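Talking on the hard shoulder of life: an interview with the host of the Clirholm listening line

Print this page | E-mail to a friend
Shares: 97

The Clirholm podcast began in a spare bedroom with a duvet over the door, and its host still records with the same duvet. She is a bereavement counsellor by training, and in July the show reached its 112th episode. I've been a fan from the start, so I was delighted when she agreed to talk (she asks that we leave her name out, as she does on air).

"I wanted people to hear what a first session sounds like," she told me. "Most of my clients had put it off for years. They thought they'd be made to cry, or be told off!"

Each episode runs for 22 minutes and follows one listener's letter, read aloud with the details changed. The letters come in from all over, and a good many from Dikatby, where she ran a drop-in group before the podcast took over her evenings. She answers slowly, with long pauses that she refuses to edit out. "My producer at Trulitz used to trim them. I asked for every one back. If somebody has written to say their brother died, I'm allowed to think for a moment."

What does she say to listeners who feel they ought to be over it by now? "I ask who set the date," she said, and laughed. "Then I ask what they did this morning. Did they eat? Did they open the post? We start there."
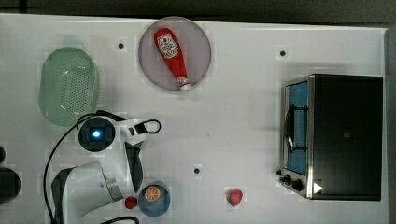

Eating comes up in the letters more than anything else, and she has given it a run of four episodes called Table for One. The advice is wonderfully plain: sit down, use a proper plate, let it be beans on toast if that's all you can face. She is very firm that nobody should feel guilty about a squeeze bottle of ketchup counting as the vegetable. "One man wrote that he hadn't cooked since the funeral. I told him to rinse some peas in a colander and call me a liar if he didn't feel slightly better. He wrote back about the peas for two pages."

The next series, recorded with the Dekker studio, will be about friendships that go quiet after a loss. She already has 300 letters to choose from and is still reading.

Comments (3)

The pauses are my favourite bit. I listen on the bus and have missed my stop twice.

Does anyone know which episode has the letter about the sister's piano? I'd love to send it to my mum.

Table for One got me through the spring. Had beans tonight, on a plate, sitting down.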